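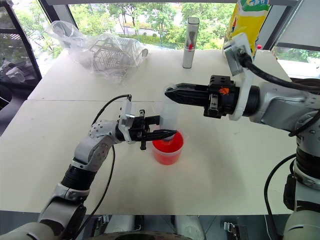
Ticket 1412
Product: Nulgate portfolio tracker, desktop version
Opened by: Vija Raudsepp
Subject: Dividend reinvestment counted twice, wrong cost basis on fund account
Priority: Normal
Status: Closed

Opened 14 Feb 2019, 9:12 am

I use Nulgate to track two brokerage accounts. One is at Orkby and the other is at Livstead. The Orkby account is fine. The Livstead account has shown the wrong share count for one index fund since I ran the import this morning.

Livstead says I own 200 shares. Nulgate says 241. The extra 41 shares match what I have bought through dividend reinvestment since I opened the account. The cost basis is also too high, and the gain for the year comes out lower than it should.

I need the right cost basis because I plan to sell part of this fund and want to see the tax effect first. I have restarted the program and run the import again. Same result.

Reply from support, 10:40 am

Thank you for the report. Please send the following:

Version number (Help, then About)
The file type you download from Livstead
Whether the fund was entered by hand at any time before you started importing
The setting under Accounts, Livstead, Reinvestment

Please don't delete anything yet. Deleting a reinvested lot also deletes the dividend tied to it, and your income report will change.

Reply from Vija Raudsepp, 11:25 am

Build 2341. The file is the CSV they call "full activity." Reinvestment is set to "Create lot from dividend." I did enter the first purchase by hand, but only that one.

I used to download the short activity file. Livstead dropped it from the menu, so this was my first time with the full one.

Reply from support, 1:05 pm

The file type looks like the cause. In the short file, each reinvested dividend is one line, and Nulgate makes the share lot from it. In the full file there are two lines for the same event: one for the dividend paid and one for the shares bought. With your setting, the program makes a lot from the first line and then adds another from the second.

The full file also goes back to the opening of the account, so the older reinvestments were read again. The import would normally skip them as duplicates. It compares the description text, and the text is different in the full file ("REINVEST SHS" where the short file had "DIV REINV").

Steps to fix:

1. Back up your data file. File, Back Up, and save it somewhere other than the Nulgate folder.
2. Open Accounts, Livstead, Import History.
3. Select this morning's imports, both of them, and choose Undo. Do the later one first.
4. Check the share count. It should be back to the number you had yesterday.
5. Change Reinvestment to "Use purchase line."
6. Under Match By, choose Date and Amount. Uncheck Description.
7. Import the full file once.

Reply from Vija Raudsepp, 2:50 pm

Steps 1 through 4 worked. Share count went back to 200.

After step 7 the share count stayed at 200, which is correct. The cost basis is closer but still does not match Livstead. Nulgate is higher by a few dollars. Is that rounding?

Reply from support, 3:30 pm

Probably not rounding. Please look at the purchase you entered by hand and see if the commission was typed in both the Price and the Fee fields. Also check that both places use the same method. Livstead may report average cost for funds, and Nulgate uses first in, first out unless you change it. With no sales yet, the total should be the same either way, but the amounts will differ once you sell.

Reply from Vija Raudsepp, 4:15 pm

It was the commission. I had included it in the price and then entered it again as a fee. I took it out of the price and the cost basis now matches to the cent.

Livstead does show average cost. I changed Nulgate to match for that account only and left Orkby alone.

Internal note

Duplicate check fails when the Livstead description changes. Passed to Ramanauskas for the import filter. Suggested a warning when a file has both a dividend line and a purchase line with the same date and amount. Workaround added to the Livstead import page.

Reply from support, 4:45 pm

Glad the totals match. We can't advise on the sale or on which cost method you should use for taxes, so please confirm that with Livstead or your tax preparer before you place the order. Keep the backup from step 1 until you have run your next import.

Closing this ticket. Replying to it will reopen it.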